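Print
E-mail

How to Send Back a Soup: Notes for a Talk on Restaurant Manners

July 29, 2022

(Wait for the chairs. There will be chairs.)

Thank them for coming. Mention that lunch is after me, so I know exactly where I stand in their affections. I've been given twenty-five minutes and I intend to give four of them back.

Start with the soup at Skestero. It was March, sleeting, and I had ordered the leek soup because the menu called it "honest." It arrived at the temperature of a swimming pool at a decent motel. I took two spoonfuls. The waiter came by and asked how everything was, and I said, in a voice I normally keep for funerals, "Wonderful, thank you."

Pause. Somebody will laugh, and it'll be somebody who has done it.

Then I ate the whole bowl, left a large tip out of guilt for what I'd been thinking, and complained to my wife all the way to the car and through most of the following week. The waiter, who could have fixed it in ninety seconds with a burner, went home believing I'd enjoyed my soup. This is what I used to call good manners.

SLOW DOWN HERE. I rushed this part last time.

What I've come to talk about is the small complaint. The big ones take care of themselves. If there's a bandage in the risotto, you'll find the words. It's the lukewarm soup, the wobbling table, the side of beans that went to some other side of the room. I keep a notebook of these, which tells you what kind of company I am at dinner. There are 158 entries so far. In 34 of them I said something to the person who could help. In the rest I said it to my wife.

(If she's in the room, do not look at her.)

Now the method, such as it is. Say it early. A complaint about soup has a shelf life of three spoonfuls. After that you're a man holding an empty bowl and an opinion. Say it to the person standing in front of you, in the voice you'd use to ask for the salt. "Could this be warmed up a little?" That's the entire speech. I have rehearsed it in the bathroom mirror at Skestero, and another customer came in halfway through and offered to go get someone.

Leave out the biography. The waiter doesn't need to hear that you've been coming since before the remodel, or that you once had this soup in Belgium. Leave out the apology too, or keep it to one. I timed myself at Astano apologizing for asking for a fork. I was still going when the fork came.

Water. Take some water.
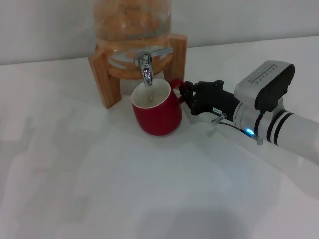
Self-serve, with a red mug under the spout.

Next section is the self-serve counter, where people assume there are no manners because there's no waiter. There are more manners, and they are all policed by the person behind you. I stayed at an inn called the Dierckx for three nights, and every morning the breakfast counter was run like a border crossing. A man in bicycle shorts sighed at me for choosing between two muffins. I'd had my hand over the tongs, but I hadn't committed. He told me the pumpkin was dry. I took the pumpkin to spite him, and it was dry.

Rules for the counter, if they want to write them down (they won't):

Decide before you reach the front.

If you take the last of something, tell whoever works there. Don't leave a quarter inch in the coffee pot so that technically you didn't finish it. We all know that quarter inch. I've left it myself.

Don't narrate other people's plates. "Somebody's hungry!" has never once been received in the spirit it was sent.

Check the clock. If I'm past fifteen minutes, skip the toast rack story. It isn't as good as I think it is.

The toast rack story: at the Dierckx I spent one breakfast guarding a rack of toast I believed was mine. It belonged to the next table. They were too polite to say so, and they sat and watched me butter it. I only found out when my own toast came. I'd like to report that I apologized. I offered them marmalade.

Back to complaints, because somebody always asks about writing in. Yes, you can write in. I wrote to Vultska after they replaced the bread basket with a single warm roll and charged for the butter. My first draft ran to 1,897 words and used the word "betrayal" twice. I let it sit overnight and cut it to 480, and then my wife read it and cut it to a postcard. The postcard said I missed the old bread. They wrote back very kindly to say they missed it too, and the roll is still there, and so is the charge for butter. I go every other week.

So that's a failure, I suppose, in the sense of bread. But the hostess says hello to me now.

Last part. Praise. Same rules: early, brief, to the person in front of you. I went back to Skestero in the spring and ordered the leek soup again, mostly for research. It was hot enough to take the skin off the roof of my mouth. The waiter asked how everything was. I couldn't feel my tongue, and I said, "Wonderful, thank you," and he looked so pleased that I had the pie.

Questions. If there aren't any, ask them what they'd have done about the toast. If there still aren't any, point to the lunch and get out of the way of the door.

Print
E-mail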